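Paper and Textile Open Day at the Jovska mill – notes

Typing this up on the train so excuse the state of it. Went to the spring open day at the old Jovska works, the one they only run when the river is high enough for the small wheel. Doors at 8, I got there late, missed the coffee and the welcome. Joined the first tour halfway down the stairs.

The beater room

Loud. Very loud. Take earplugs if you have them. Trinidad Lorente was guiding and had to shout the whole history over the beater. Cotton rag goes in, gets chewed up for hours, comes out looking like oatmeal. They used to buy rag from the shirt factories, now mostly from a sorting place at Tratside. Smell is not bad, sort of like a laundry room. Floor slippery near the drain – they do warn you.

The vat room

Best part for me. Two vats going. You get to watch a sheet being pulled and then, if you put your name on the list, pull one yourself. Mine was a mess, thick at one end and a hole at the other. The trick is the shake, side to side then front to back, and then stop. I did not stop. The man before me made a perfect one and was insufferable for the rest of the tour.

Color

They dye in the pulp, before any sheet is made, so the color goes all the way through. Green is the hard one apparently. Blue and yellow take to the fiber at different speeds and if you rush it you get streaks. Aurelio Paredes runs this room and keeps a notebook of every batch going back years, coffee stains and all. He let us leaf thru it. Lots of crossed out numbers. 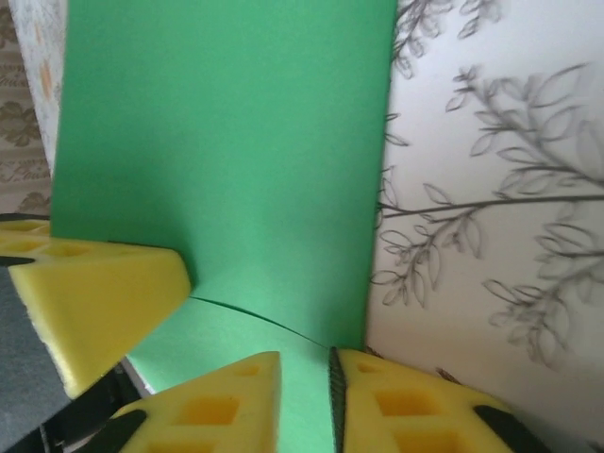 The drying loft

Up 2 flights, steep, hold the rail. Long ropes and shutters down both sides, opened or closed depending on the wind. Warm up there even in March. A sheet wants to curl while it dries so most of them get pressed again after. They told us how long it all takes but I didnt write it down, sorry. Nice view of the weir from the end window.

Lunch and stalls

Lunch was soup from the Pacheco van, decent, long line. Stalls in the yard – bookbinders, a marbling demo, somebody selling lampshades. Ploleck had a table of offcuts by weight and I bought way too much. Did the decorating workshop after, at 2, mostly how to fold and score without cracking the surface. Short version: score first, fold slow, go with the grain. Bone folder helps but the back of a spoon will do. Kids were much better at it than the adults.

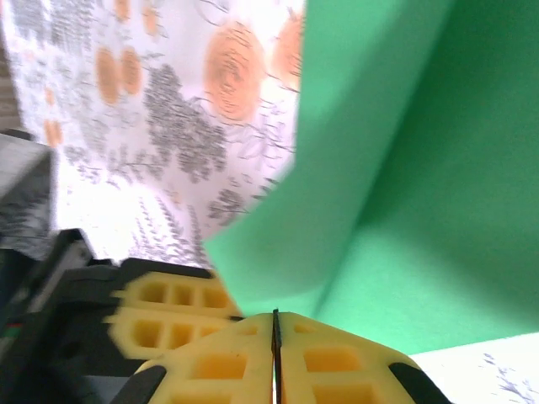

Do you need to book for the vat session?

Put your name on the list at the front desk when you come in. It was full before lunch, so go there first and look at the stalls later.

Getting there

Bus stops at the bridge, then 7 minutes on foot along the towpath, muddy. Parking in the field if its dry. Last tour leaves at 4 but the beater was already switched off by then, so go in the morning if you want to see it running. Gift shop takes cards, the soup van doesn't.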